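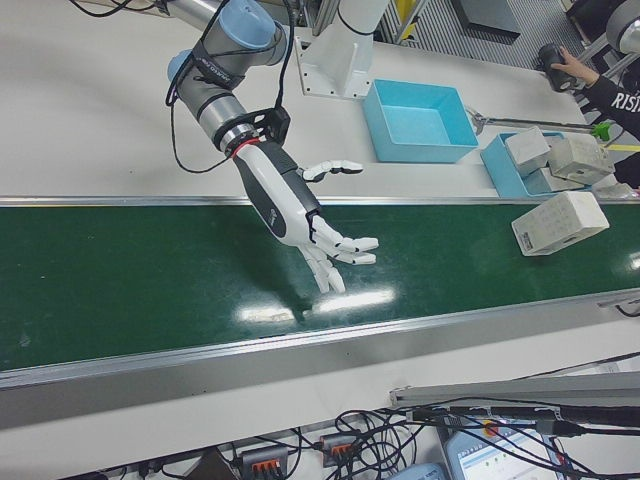

Pasta maker Skarketti will move its dry goods packing from Lurport harbor to a larger building on Wysocka Road, the company said on April 20, 2020. The move is planned for September and will give the firm 4000 square meters of floor space, up from 3161 at the harbor. Boxes of spaghetti and macaroni are now stacked by hand on long tables before they are taped and labeled. At the new address they will travel on belts of the dark green, glossy kind, which shows the reflections of the ceiling lights and is easy to wipe down between shifts.

Skarketti has packed at the harbor since it stopped renting space in the old flour mill. The lease there runs out at the end of the year, and the port wants the building back for cold storage. The company looked at 3 other sites, two of them outside the city, before choosing Wysocka Road. Staff who come to work by bus will have a longer trip in the morning, and the company is in talks with the city about a stop closer to the gate.

Demand for dry pasta has risen sharply this spring as people cook more at home. Skarketti said it shipped more than 862 pallets in March, mostly to grocery stores in the region. Some shapes have been dropped for the time being so that the lines can keep running on spaghetti, penne and elbow macaroni. Lasagna sheets should be back in stores by early summer.
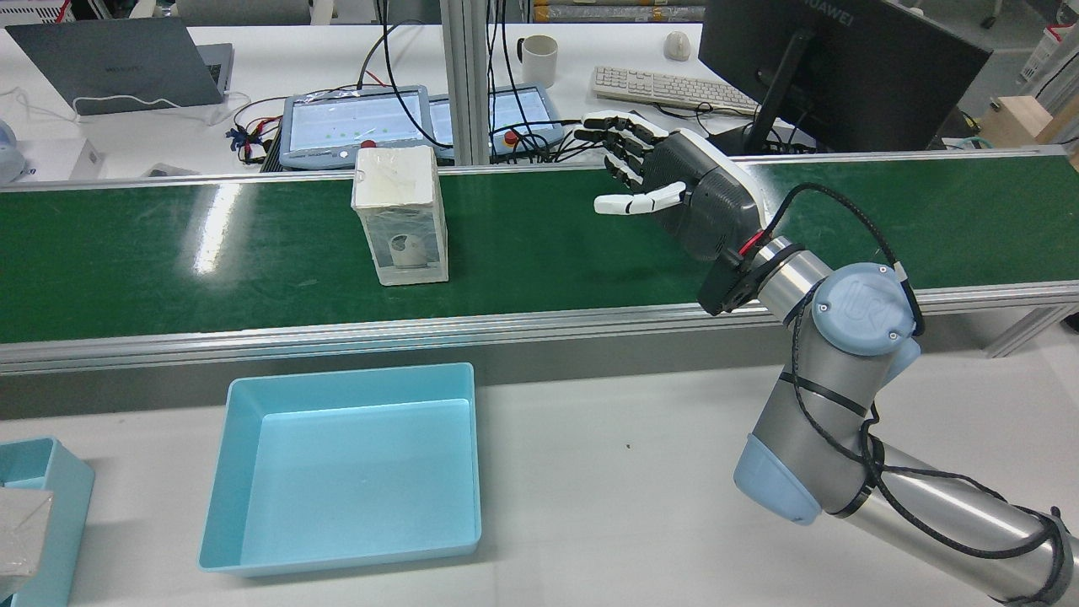 A mechanical hand held above the conveyor, fingers slightly curled.

Delivery to stores will still be handled by Dadeo, which has carried the company's goods under a contract renewed last year. Its trucks will load at the rear of the building - the front yard is too narrow for them to turn. Neighbors have asked for no loading before 6 a.m., and the building permit includes that limit.

The factory shop at the harbor remains closed. Skarketti plans to open a new one beside the Wysocka Road entrance, with parking on the street side.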